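3. Methods

3.1 Setting and recruitment

Two sites. Grenora, a distribution warehouse on the edge of town, and Brastudberg, a smaller packing plant run by the same parent firm, Lesier. Both run rotating shifts, both have a lunchroom with a fridge, a microwave and vending. Grenora also has a canteen but it closes at 2 p.m., so evening and night crews never see it open. Brastudberg has no canteen. Nearest shop is a gas station across the highway, walkable in summer, less so in March when we did most of the fieldwork.

Recruitment by poster and by word of mouth through shift leads. 84 workers signed on. Eligibility was loose on purpose: any adult on the rotating roster, any job, at least one full rotation completed before enrolment. Office staff excluded, as they work days only. Agency workers were included if the agency agreed, and one agency did not, which leaves newer hires under-represented at Brastudberg. We come back to this under limitations.

Participants got a grocery card at the end whether or not the diary was complete. No payment per entry. An earlier pilot paid per entry and we ended up with a lot of gum.

3.2 The diary

Paper, pocket-sized, one page per shift. Each page had a strip for the hours of the shift and space beside it. Participants wrote what they ate or drank (water left out), when, where, and in a few words why. The "why" box was free text. We had planned a tick list at first, but in the pilot people ticked "hungry" for everything and moved on.

660 pages came back usable. A page counted as usable if it had a shift code and at least one timed entry, or the words "nothing" or "didn't eat" or similar. Blank pages were treated as missing and not as fasting. This matters for nights, where blanks bunch up toward the end of the rotation, and a reader who prefers the other assumption will get lower night intake than we report.

Phones are not allowed on the floor at either site, hence paper. Handwriting was mostly fine. Grease was a problem on a few.

3.3 What counts as a snack

Harder than expected. The literature is split between definitions by time (anything outside meal hours), by energy, and by what the eater calls it. Clock-based definitions fall apart on nights: a bowl of rice at 3 a.m. is lunch to the person eating it. We went with the participant's own word where one was given. Where none was given, an eating occasion was coded as a snack if it was a single item, needed no plate or cutlery, and was separated from any other eating by more than 20 minutes. The gap is a coding convention and nothing more. It comes from Ragab, the break-spacing protocol we adapted for the diary, and we kept it for comparability.

A single wrapped chocolate bar is the easy case and was used as the anchor item in coder training. A bar eaten straight after a sandwich is part of the meal under this rule. The same bar saved for the drive home is a snack, wherever it came from. Coders found this annoying but applied it consistantly. 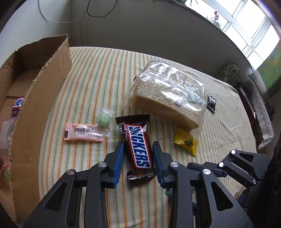
3.4 Coding

Entries were transcribed by Chaimae Lamrani and Nour Sabbagh, then coded for item type, source, location and stated reason. After dropping duplicates and entries with no readable item, 1,196 eating occasions remained. Source codes: brought from home, vending, canteen (Grenora only), shop, shared by a co-worker, unknown. Location codes: lunchroom, floor, vehicle, outside, other.

Reason codes were built from the text. Hamdia Alemneh read every "why" box without looking at item or shift and drafted the first list, which was then merged down in discussion. Categories that survived: hunger, tiredness, company, it was there, boredom, cold, habit, medical. "It was there" stayed separate from habit after some argument. Participants who wrote things like "on the table so I had it" were describing supply. Those who wrote "always have one with my tea" were describing themselves. Different levers if anyone wants to change behaviour.

Disagreements went to Ismail Fawzy. More than one reason per entry was allowed. Order of reasons ignored.

3.5 Shared food

Not in the original plan. Added after first week at Brastudberg, when it was obvious from the pages that a good deal of eating there came off a common table: birthday cake, dates, somebody's leftover samosas, boxes of mini bars after Halloween that apparently lasted well into the new year. The diary had nowhere to put any of it. We reprinted with a line for "who brought it" and used the new version from then on at both sites, so source data for shared food from the first week is thin and is flagged in the tables.

Shared food is awkward to portion. Nobody weighs a slice. Whole wrapped items are simpler, one bar is one bar, and we took pack weight where the participant gave a brand and size. If only a brand was given we assumed the standard single bar. If neither, item type only, no energy estimate.

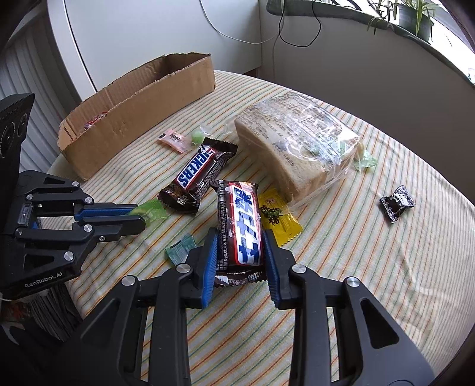
Figure 2. Wrapped single-bar confectionery (Snickers) on a table with a striped cloth.

3.6 Interviews

Sanaa Zaki carried out short follow-up interviews with a subset, chosen to cover both sites and all three shifts. Held in the lunchroom or in a parked car, participant's choice. Questions started from the person's own pages: pick a shift, talk through it. Notes by hand, no recording, at the request of the union local. Quotations in Section 4 are therefore reconstructed from notes written up the same day and should be read that way.

Most of the interview material concerns breaks and not food. Who covers for you, how long the walk to the lunchroom takes, whether the supervisor counts from leaving the station or from sitting down. We had not asked about any of it. The walk at Grenora in particular eats into the break badly, and workers at the far docks said they kept something in a jacket pocket for that reason. Jackets are supposed to stay in lockers. Location codes for those entries were collapsed into "floor" to avoid identifying anyone.

3.7 Analysis

Descriptive only at page level, then a mixed model with random intercepts for participant, shift as fixed effect, site as fixed effect, interaction tested and kept. Energy estimates log-transformed. Missing pages not imputed; a sensitivity run treating blanks as zero intake is in the appendix. Reason codes were analysed as proportions of occasions, by shift, no correction for multiple comparisions as these were exploratory from the outset.

Body weight was not collected. Several participants asked why not, one was pleased.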